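페트병을 버리는 자리, 그 한 평의 이야기
발표자 메모 (발표 시간 12분, 질문 시간 따로)
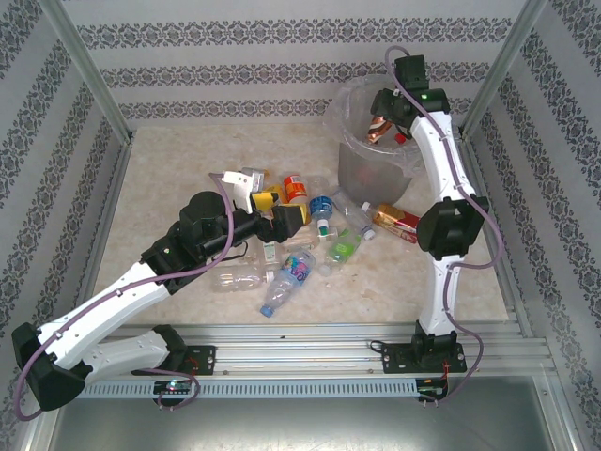

1. 인사와 시작

안녕하세요. 먼저 양해 말씀 드립니다. 저는 한국어를 늦게 배운 사람이라서 천천히 말하겠습니다. 빠르게 말하면 제가 먼저 길을 잃습니다.

(잠깐 쉬기. 물 한 모금.)

오늘 주제는 플라스틱병 분리배출입니다. 다 아시는 내용이라고 생각하실 수 있습니다. 저도 그렇게 생각했습니다. 그런데 지난 7월에 Pundville 공동주택에서 수거 일을 돕게 되었을 때, 제가 아는 것은 집 안에서의 일뿐이었습니다. 병이 집 밖으로 나간 다음의 일은 거의 몰랐습니다.

첫 화면은 그대로 두고 이야기를 시작합니다. 바닥에 병이 흩어져 있고, 뒤쪽에 비닐봉지를 씌운 반투명한 통이 하나 있습니다. 청중에게 물어보기: "여러분 댁에서는 병을 먼저 모으고 나중에 나눕니까, 아니면 버릴 때마다 나눕니까?" 손을 들게 합니다. 대답을 듣고 나서 다음으로 넘어갑니다.

2. 바닥에 쏟아 놓고 시작하는 이유

많은 분들이 큰 봉지 안에 손을 넣어서 병을 하나씩 꺼냅니다. 저는 이 방법을 권하지 않습니다. 봉지 안에서는 밑에 무엇이 있는지 보이지 않습니다. 유리 조각이 섞여 있을 때도 있습니다. 그래서 저희는 병을 넓은 바닥에 먼저 펼칩니다.

바닥은 밝은 색이 좋습니다. 화면의 바닥은 베이지색 대리석 무늬인데, 이 정도로 밝으면 작은 뚜껑도 찾기가 쉽습니다. Ngau 상가의 분리장은 바닥이 짙은 회색이었고, 검은 뚜껑은 빗자루로 쓸 때에야 나왔습니다. 나중에 밝은 장판을 깔았습니다. 장판 값은 3,000원짜리 자투리 몇 장이었습니다.

(여기서 웃는 분이 있으면 같이 웃기. 없으면 그냥 넘어가기.)

3. 통과 봉지

통에 봉지를 씌울 때에는 봉지 끝을 통의 입구 밖으로 넉넉하게 넘깁니다. 짧게 넘기면 병을 몇 개만 넣어도 봉지가 안으로 빨려 들어갑니다. 그러면 통 바닥에 음료수가 고이고, 여름에는 냄새가 심합니다.

봉지는 투명한 것을 씁니다. 수거하는 분이 묶인 것을 열지 않고 안을 볼 수 있어야 합니다. Eltano 봉지를 한동안 썼고, 지금은 Branditz 것을 씁니다. 두께는 비슷한데 Branditz 쪽이 입구가 조금 넓어서 씌우기가 편합니다. 광고는 아닙니다. 저는 두 회사에서 받은 것이 없습니다.

병은 눌러서 넣습니다. 누르지 않고 넣을 때와 비교하면 한 봉지에 거의 2배가 들어갑니다. 저희가 직접 넣어 본 결과입니다. 다만 병의 모양에 따라서 차이가 있으니까 너무 믿지는 마십시오.

4. 뚜껑 문제

질문이 제일 많이 나오는 부분입니다. 시간을 충분히 쓸 것.

통 안을 보시면 구리색 병이 통 가장자리에 기대어 있고, 그 바로 오른쪽에 작은 빨간 뚜껑이 있습니다. 뚜껑은 따로 모아야 하는가, 닫아서 버려야 하는가? 지역마다 안내가 다릅니다. 저희 건물에서는 병을 비우고, 헹구고, 라벨을 떼고, 누른 다음에 뚜껑을 다시 닫습니다. 뚜껑을 닫으면 병이 다시 부풀지 않고, 뚜껑만 굴러다니는 일도 줄어듭니다. 사시는 곳의 안내문을 꼭 먼저 확인해 주십시오.

혼자 떨어진 뚜껑은 작은 그릇에 따로 모읍니다. 저희는 한 달에 200개쯤 모였을 때 처음으로 이 문제를 주민 게시판에 썼습니다. 글을 쓴 다음 달에는 그릇이 훨씬 가벼웠습니다.

색이 있는 병도 말씀드려야 합니다. 무색 음료병과 색이 있는 병은 같은 봉지에 넣지 않는 것이 좋습니다. 색이 예쁘다고 해서 재활용이 더 잘 되는 것은 아닙니다. (이 문장은 연습할 때 발음이 꼬였음. 천천히.)

5. 벽과 청소

조금 옆으로 가는 이야기이지만 꼭 하고 싶습니다. 분리하는 자리의 벽도 생각해 주십시오. 화면의 자리는 세 면이 흰 바탕에 회색과 어두운 색의 다마스크 무늬가 있는 벽지입니다. 저는 이런 무늬를 좋아합니다. 하지만 집에서 종이 벽지 바로 옆에 통을 두시면 병을 누를 때 남은 음료가 튑니다. 콜라 자국은 흰 종이에서 잘 지워지지 않습니다. 벽에서 손 한 뼘 정도 떨어뜨리거나, 투명한 비닐을 낮게 붙이십시오.

바닥은 분리가 끝난 다음에 바로 닦습니다. 미지근한 물에 주방세제를 조금만 넣으면 충분합니다. 세제를 많이 넣으면 바닥이 미끄럽고, 다시 닦는 시간이 더 깁니다.

6. 마지막 부탁

시간이 모자라면 5번을 줄이고 여기로 올 것.

오늘 집에 가셔서 통을 한번 열어 보시기 바랍니다. 비우지 않은 병이 몇 개 있는지만 보셔도 됩니다. 저는 처음 열어 본 날에 반쯤 남은 식혜 병을 찾았고, 언제 마신 것인지 기억하지 못했습니다.

질문을 받겠습니다. 제가 질문을 잘 못 알아들으면 다시 한번 말씀해 주십시오. 안내문 사본은 출입문 옆 책상에 있으니 나가실 때 한 장씩 가져가십시오.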